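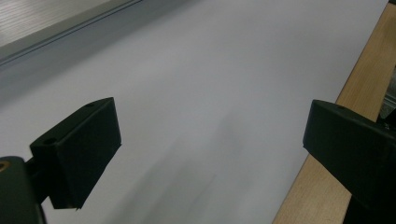
Reading time: 3 minutes

When a Robot Joins the Paper Room

Rusari is a company that makes large sheets of drawing paper for schools and artists. On a busy day, 3,000 sheets pass through its paper room. Until last July, every one of them was lifted and stacked by hand. A robot named Vovlow now shares that work.

What is automation?

Automation means letting a machine do a job, or part of a job, that a person used to do. A dishwasher is one kind of automation. A robot at work is another.

How does a robot hold paper?

Many robots pick things up with a tool called a gripper. The hand-held gripper at the top of this page has two dark green fingers. They face each other across a wide sheet of blank white paper, with a gap between them.

Paper is hard for a machine to handle. It is thin, and it bends. If the fingers press too hard, the sheet gets a crease. If they press too softly, it slips away. You can test this at home. Try to lift one sheet of paper with only two fingers, and keep it flat.

What changed for the workers?

Vasylyna Horobets has worked in the paper room for many years. She used to lift sheets from the start of her shift until lunch, and her shoulders were often sore. Vovlow now moves 2,000 of the 3,000 sheets. Ms. Horobets checks the paper for spots and torn corners, and she decides when the robot must stop.

She also had to learn new skills. Rusari sent her to a training course in Randska, where she learned to set the robot's speed and to change a worn part safely.

Is everyone happy about it?

Workers had different feelings. Some were glad to do less lifting. Others worried that there would be less work for them, or missed talking with a partner at the stacking table. Rusari moved two workers to the packing room. One of them liked the change, and one asked to come back.

Words to know

Gripper: the part of a robot that takes hold of things.
Shift: the hours a person works in one day.
Crease: a line left in paper after it has been bent.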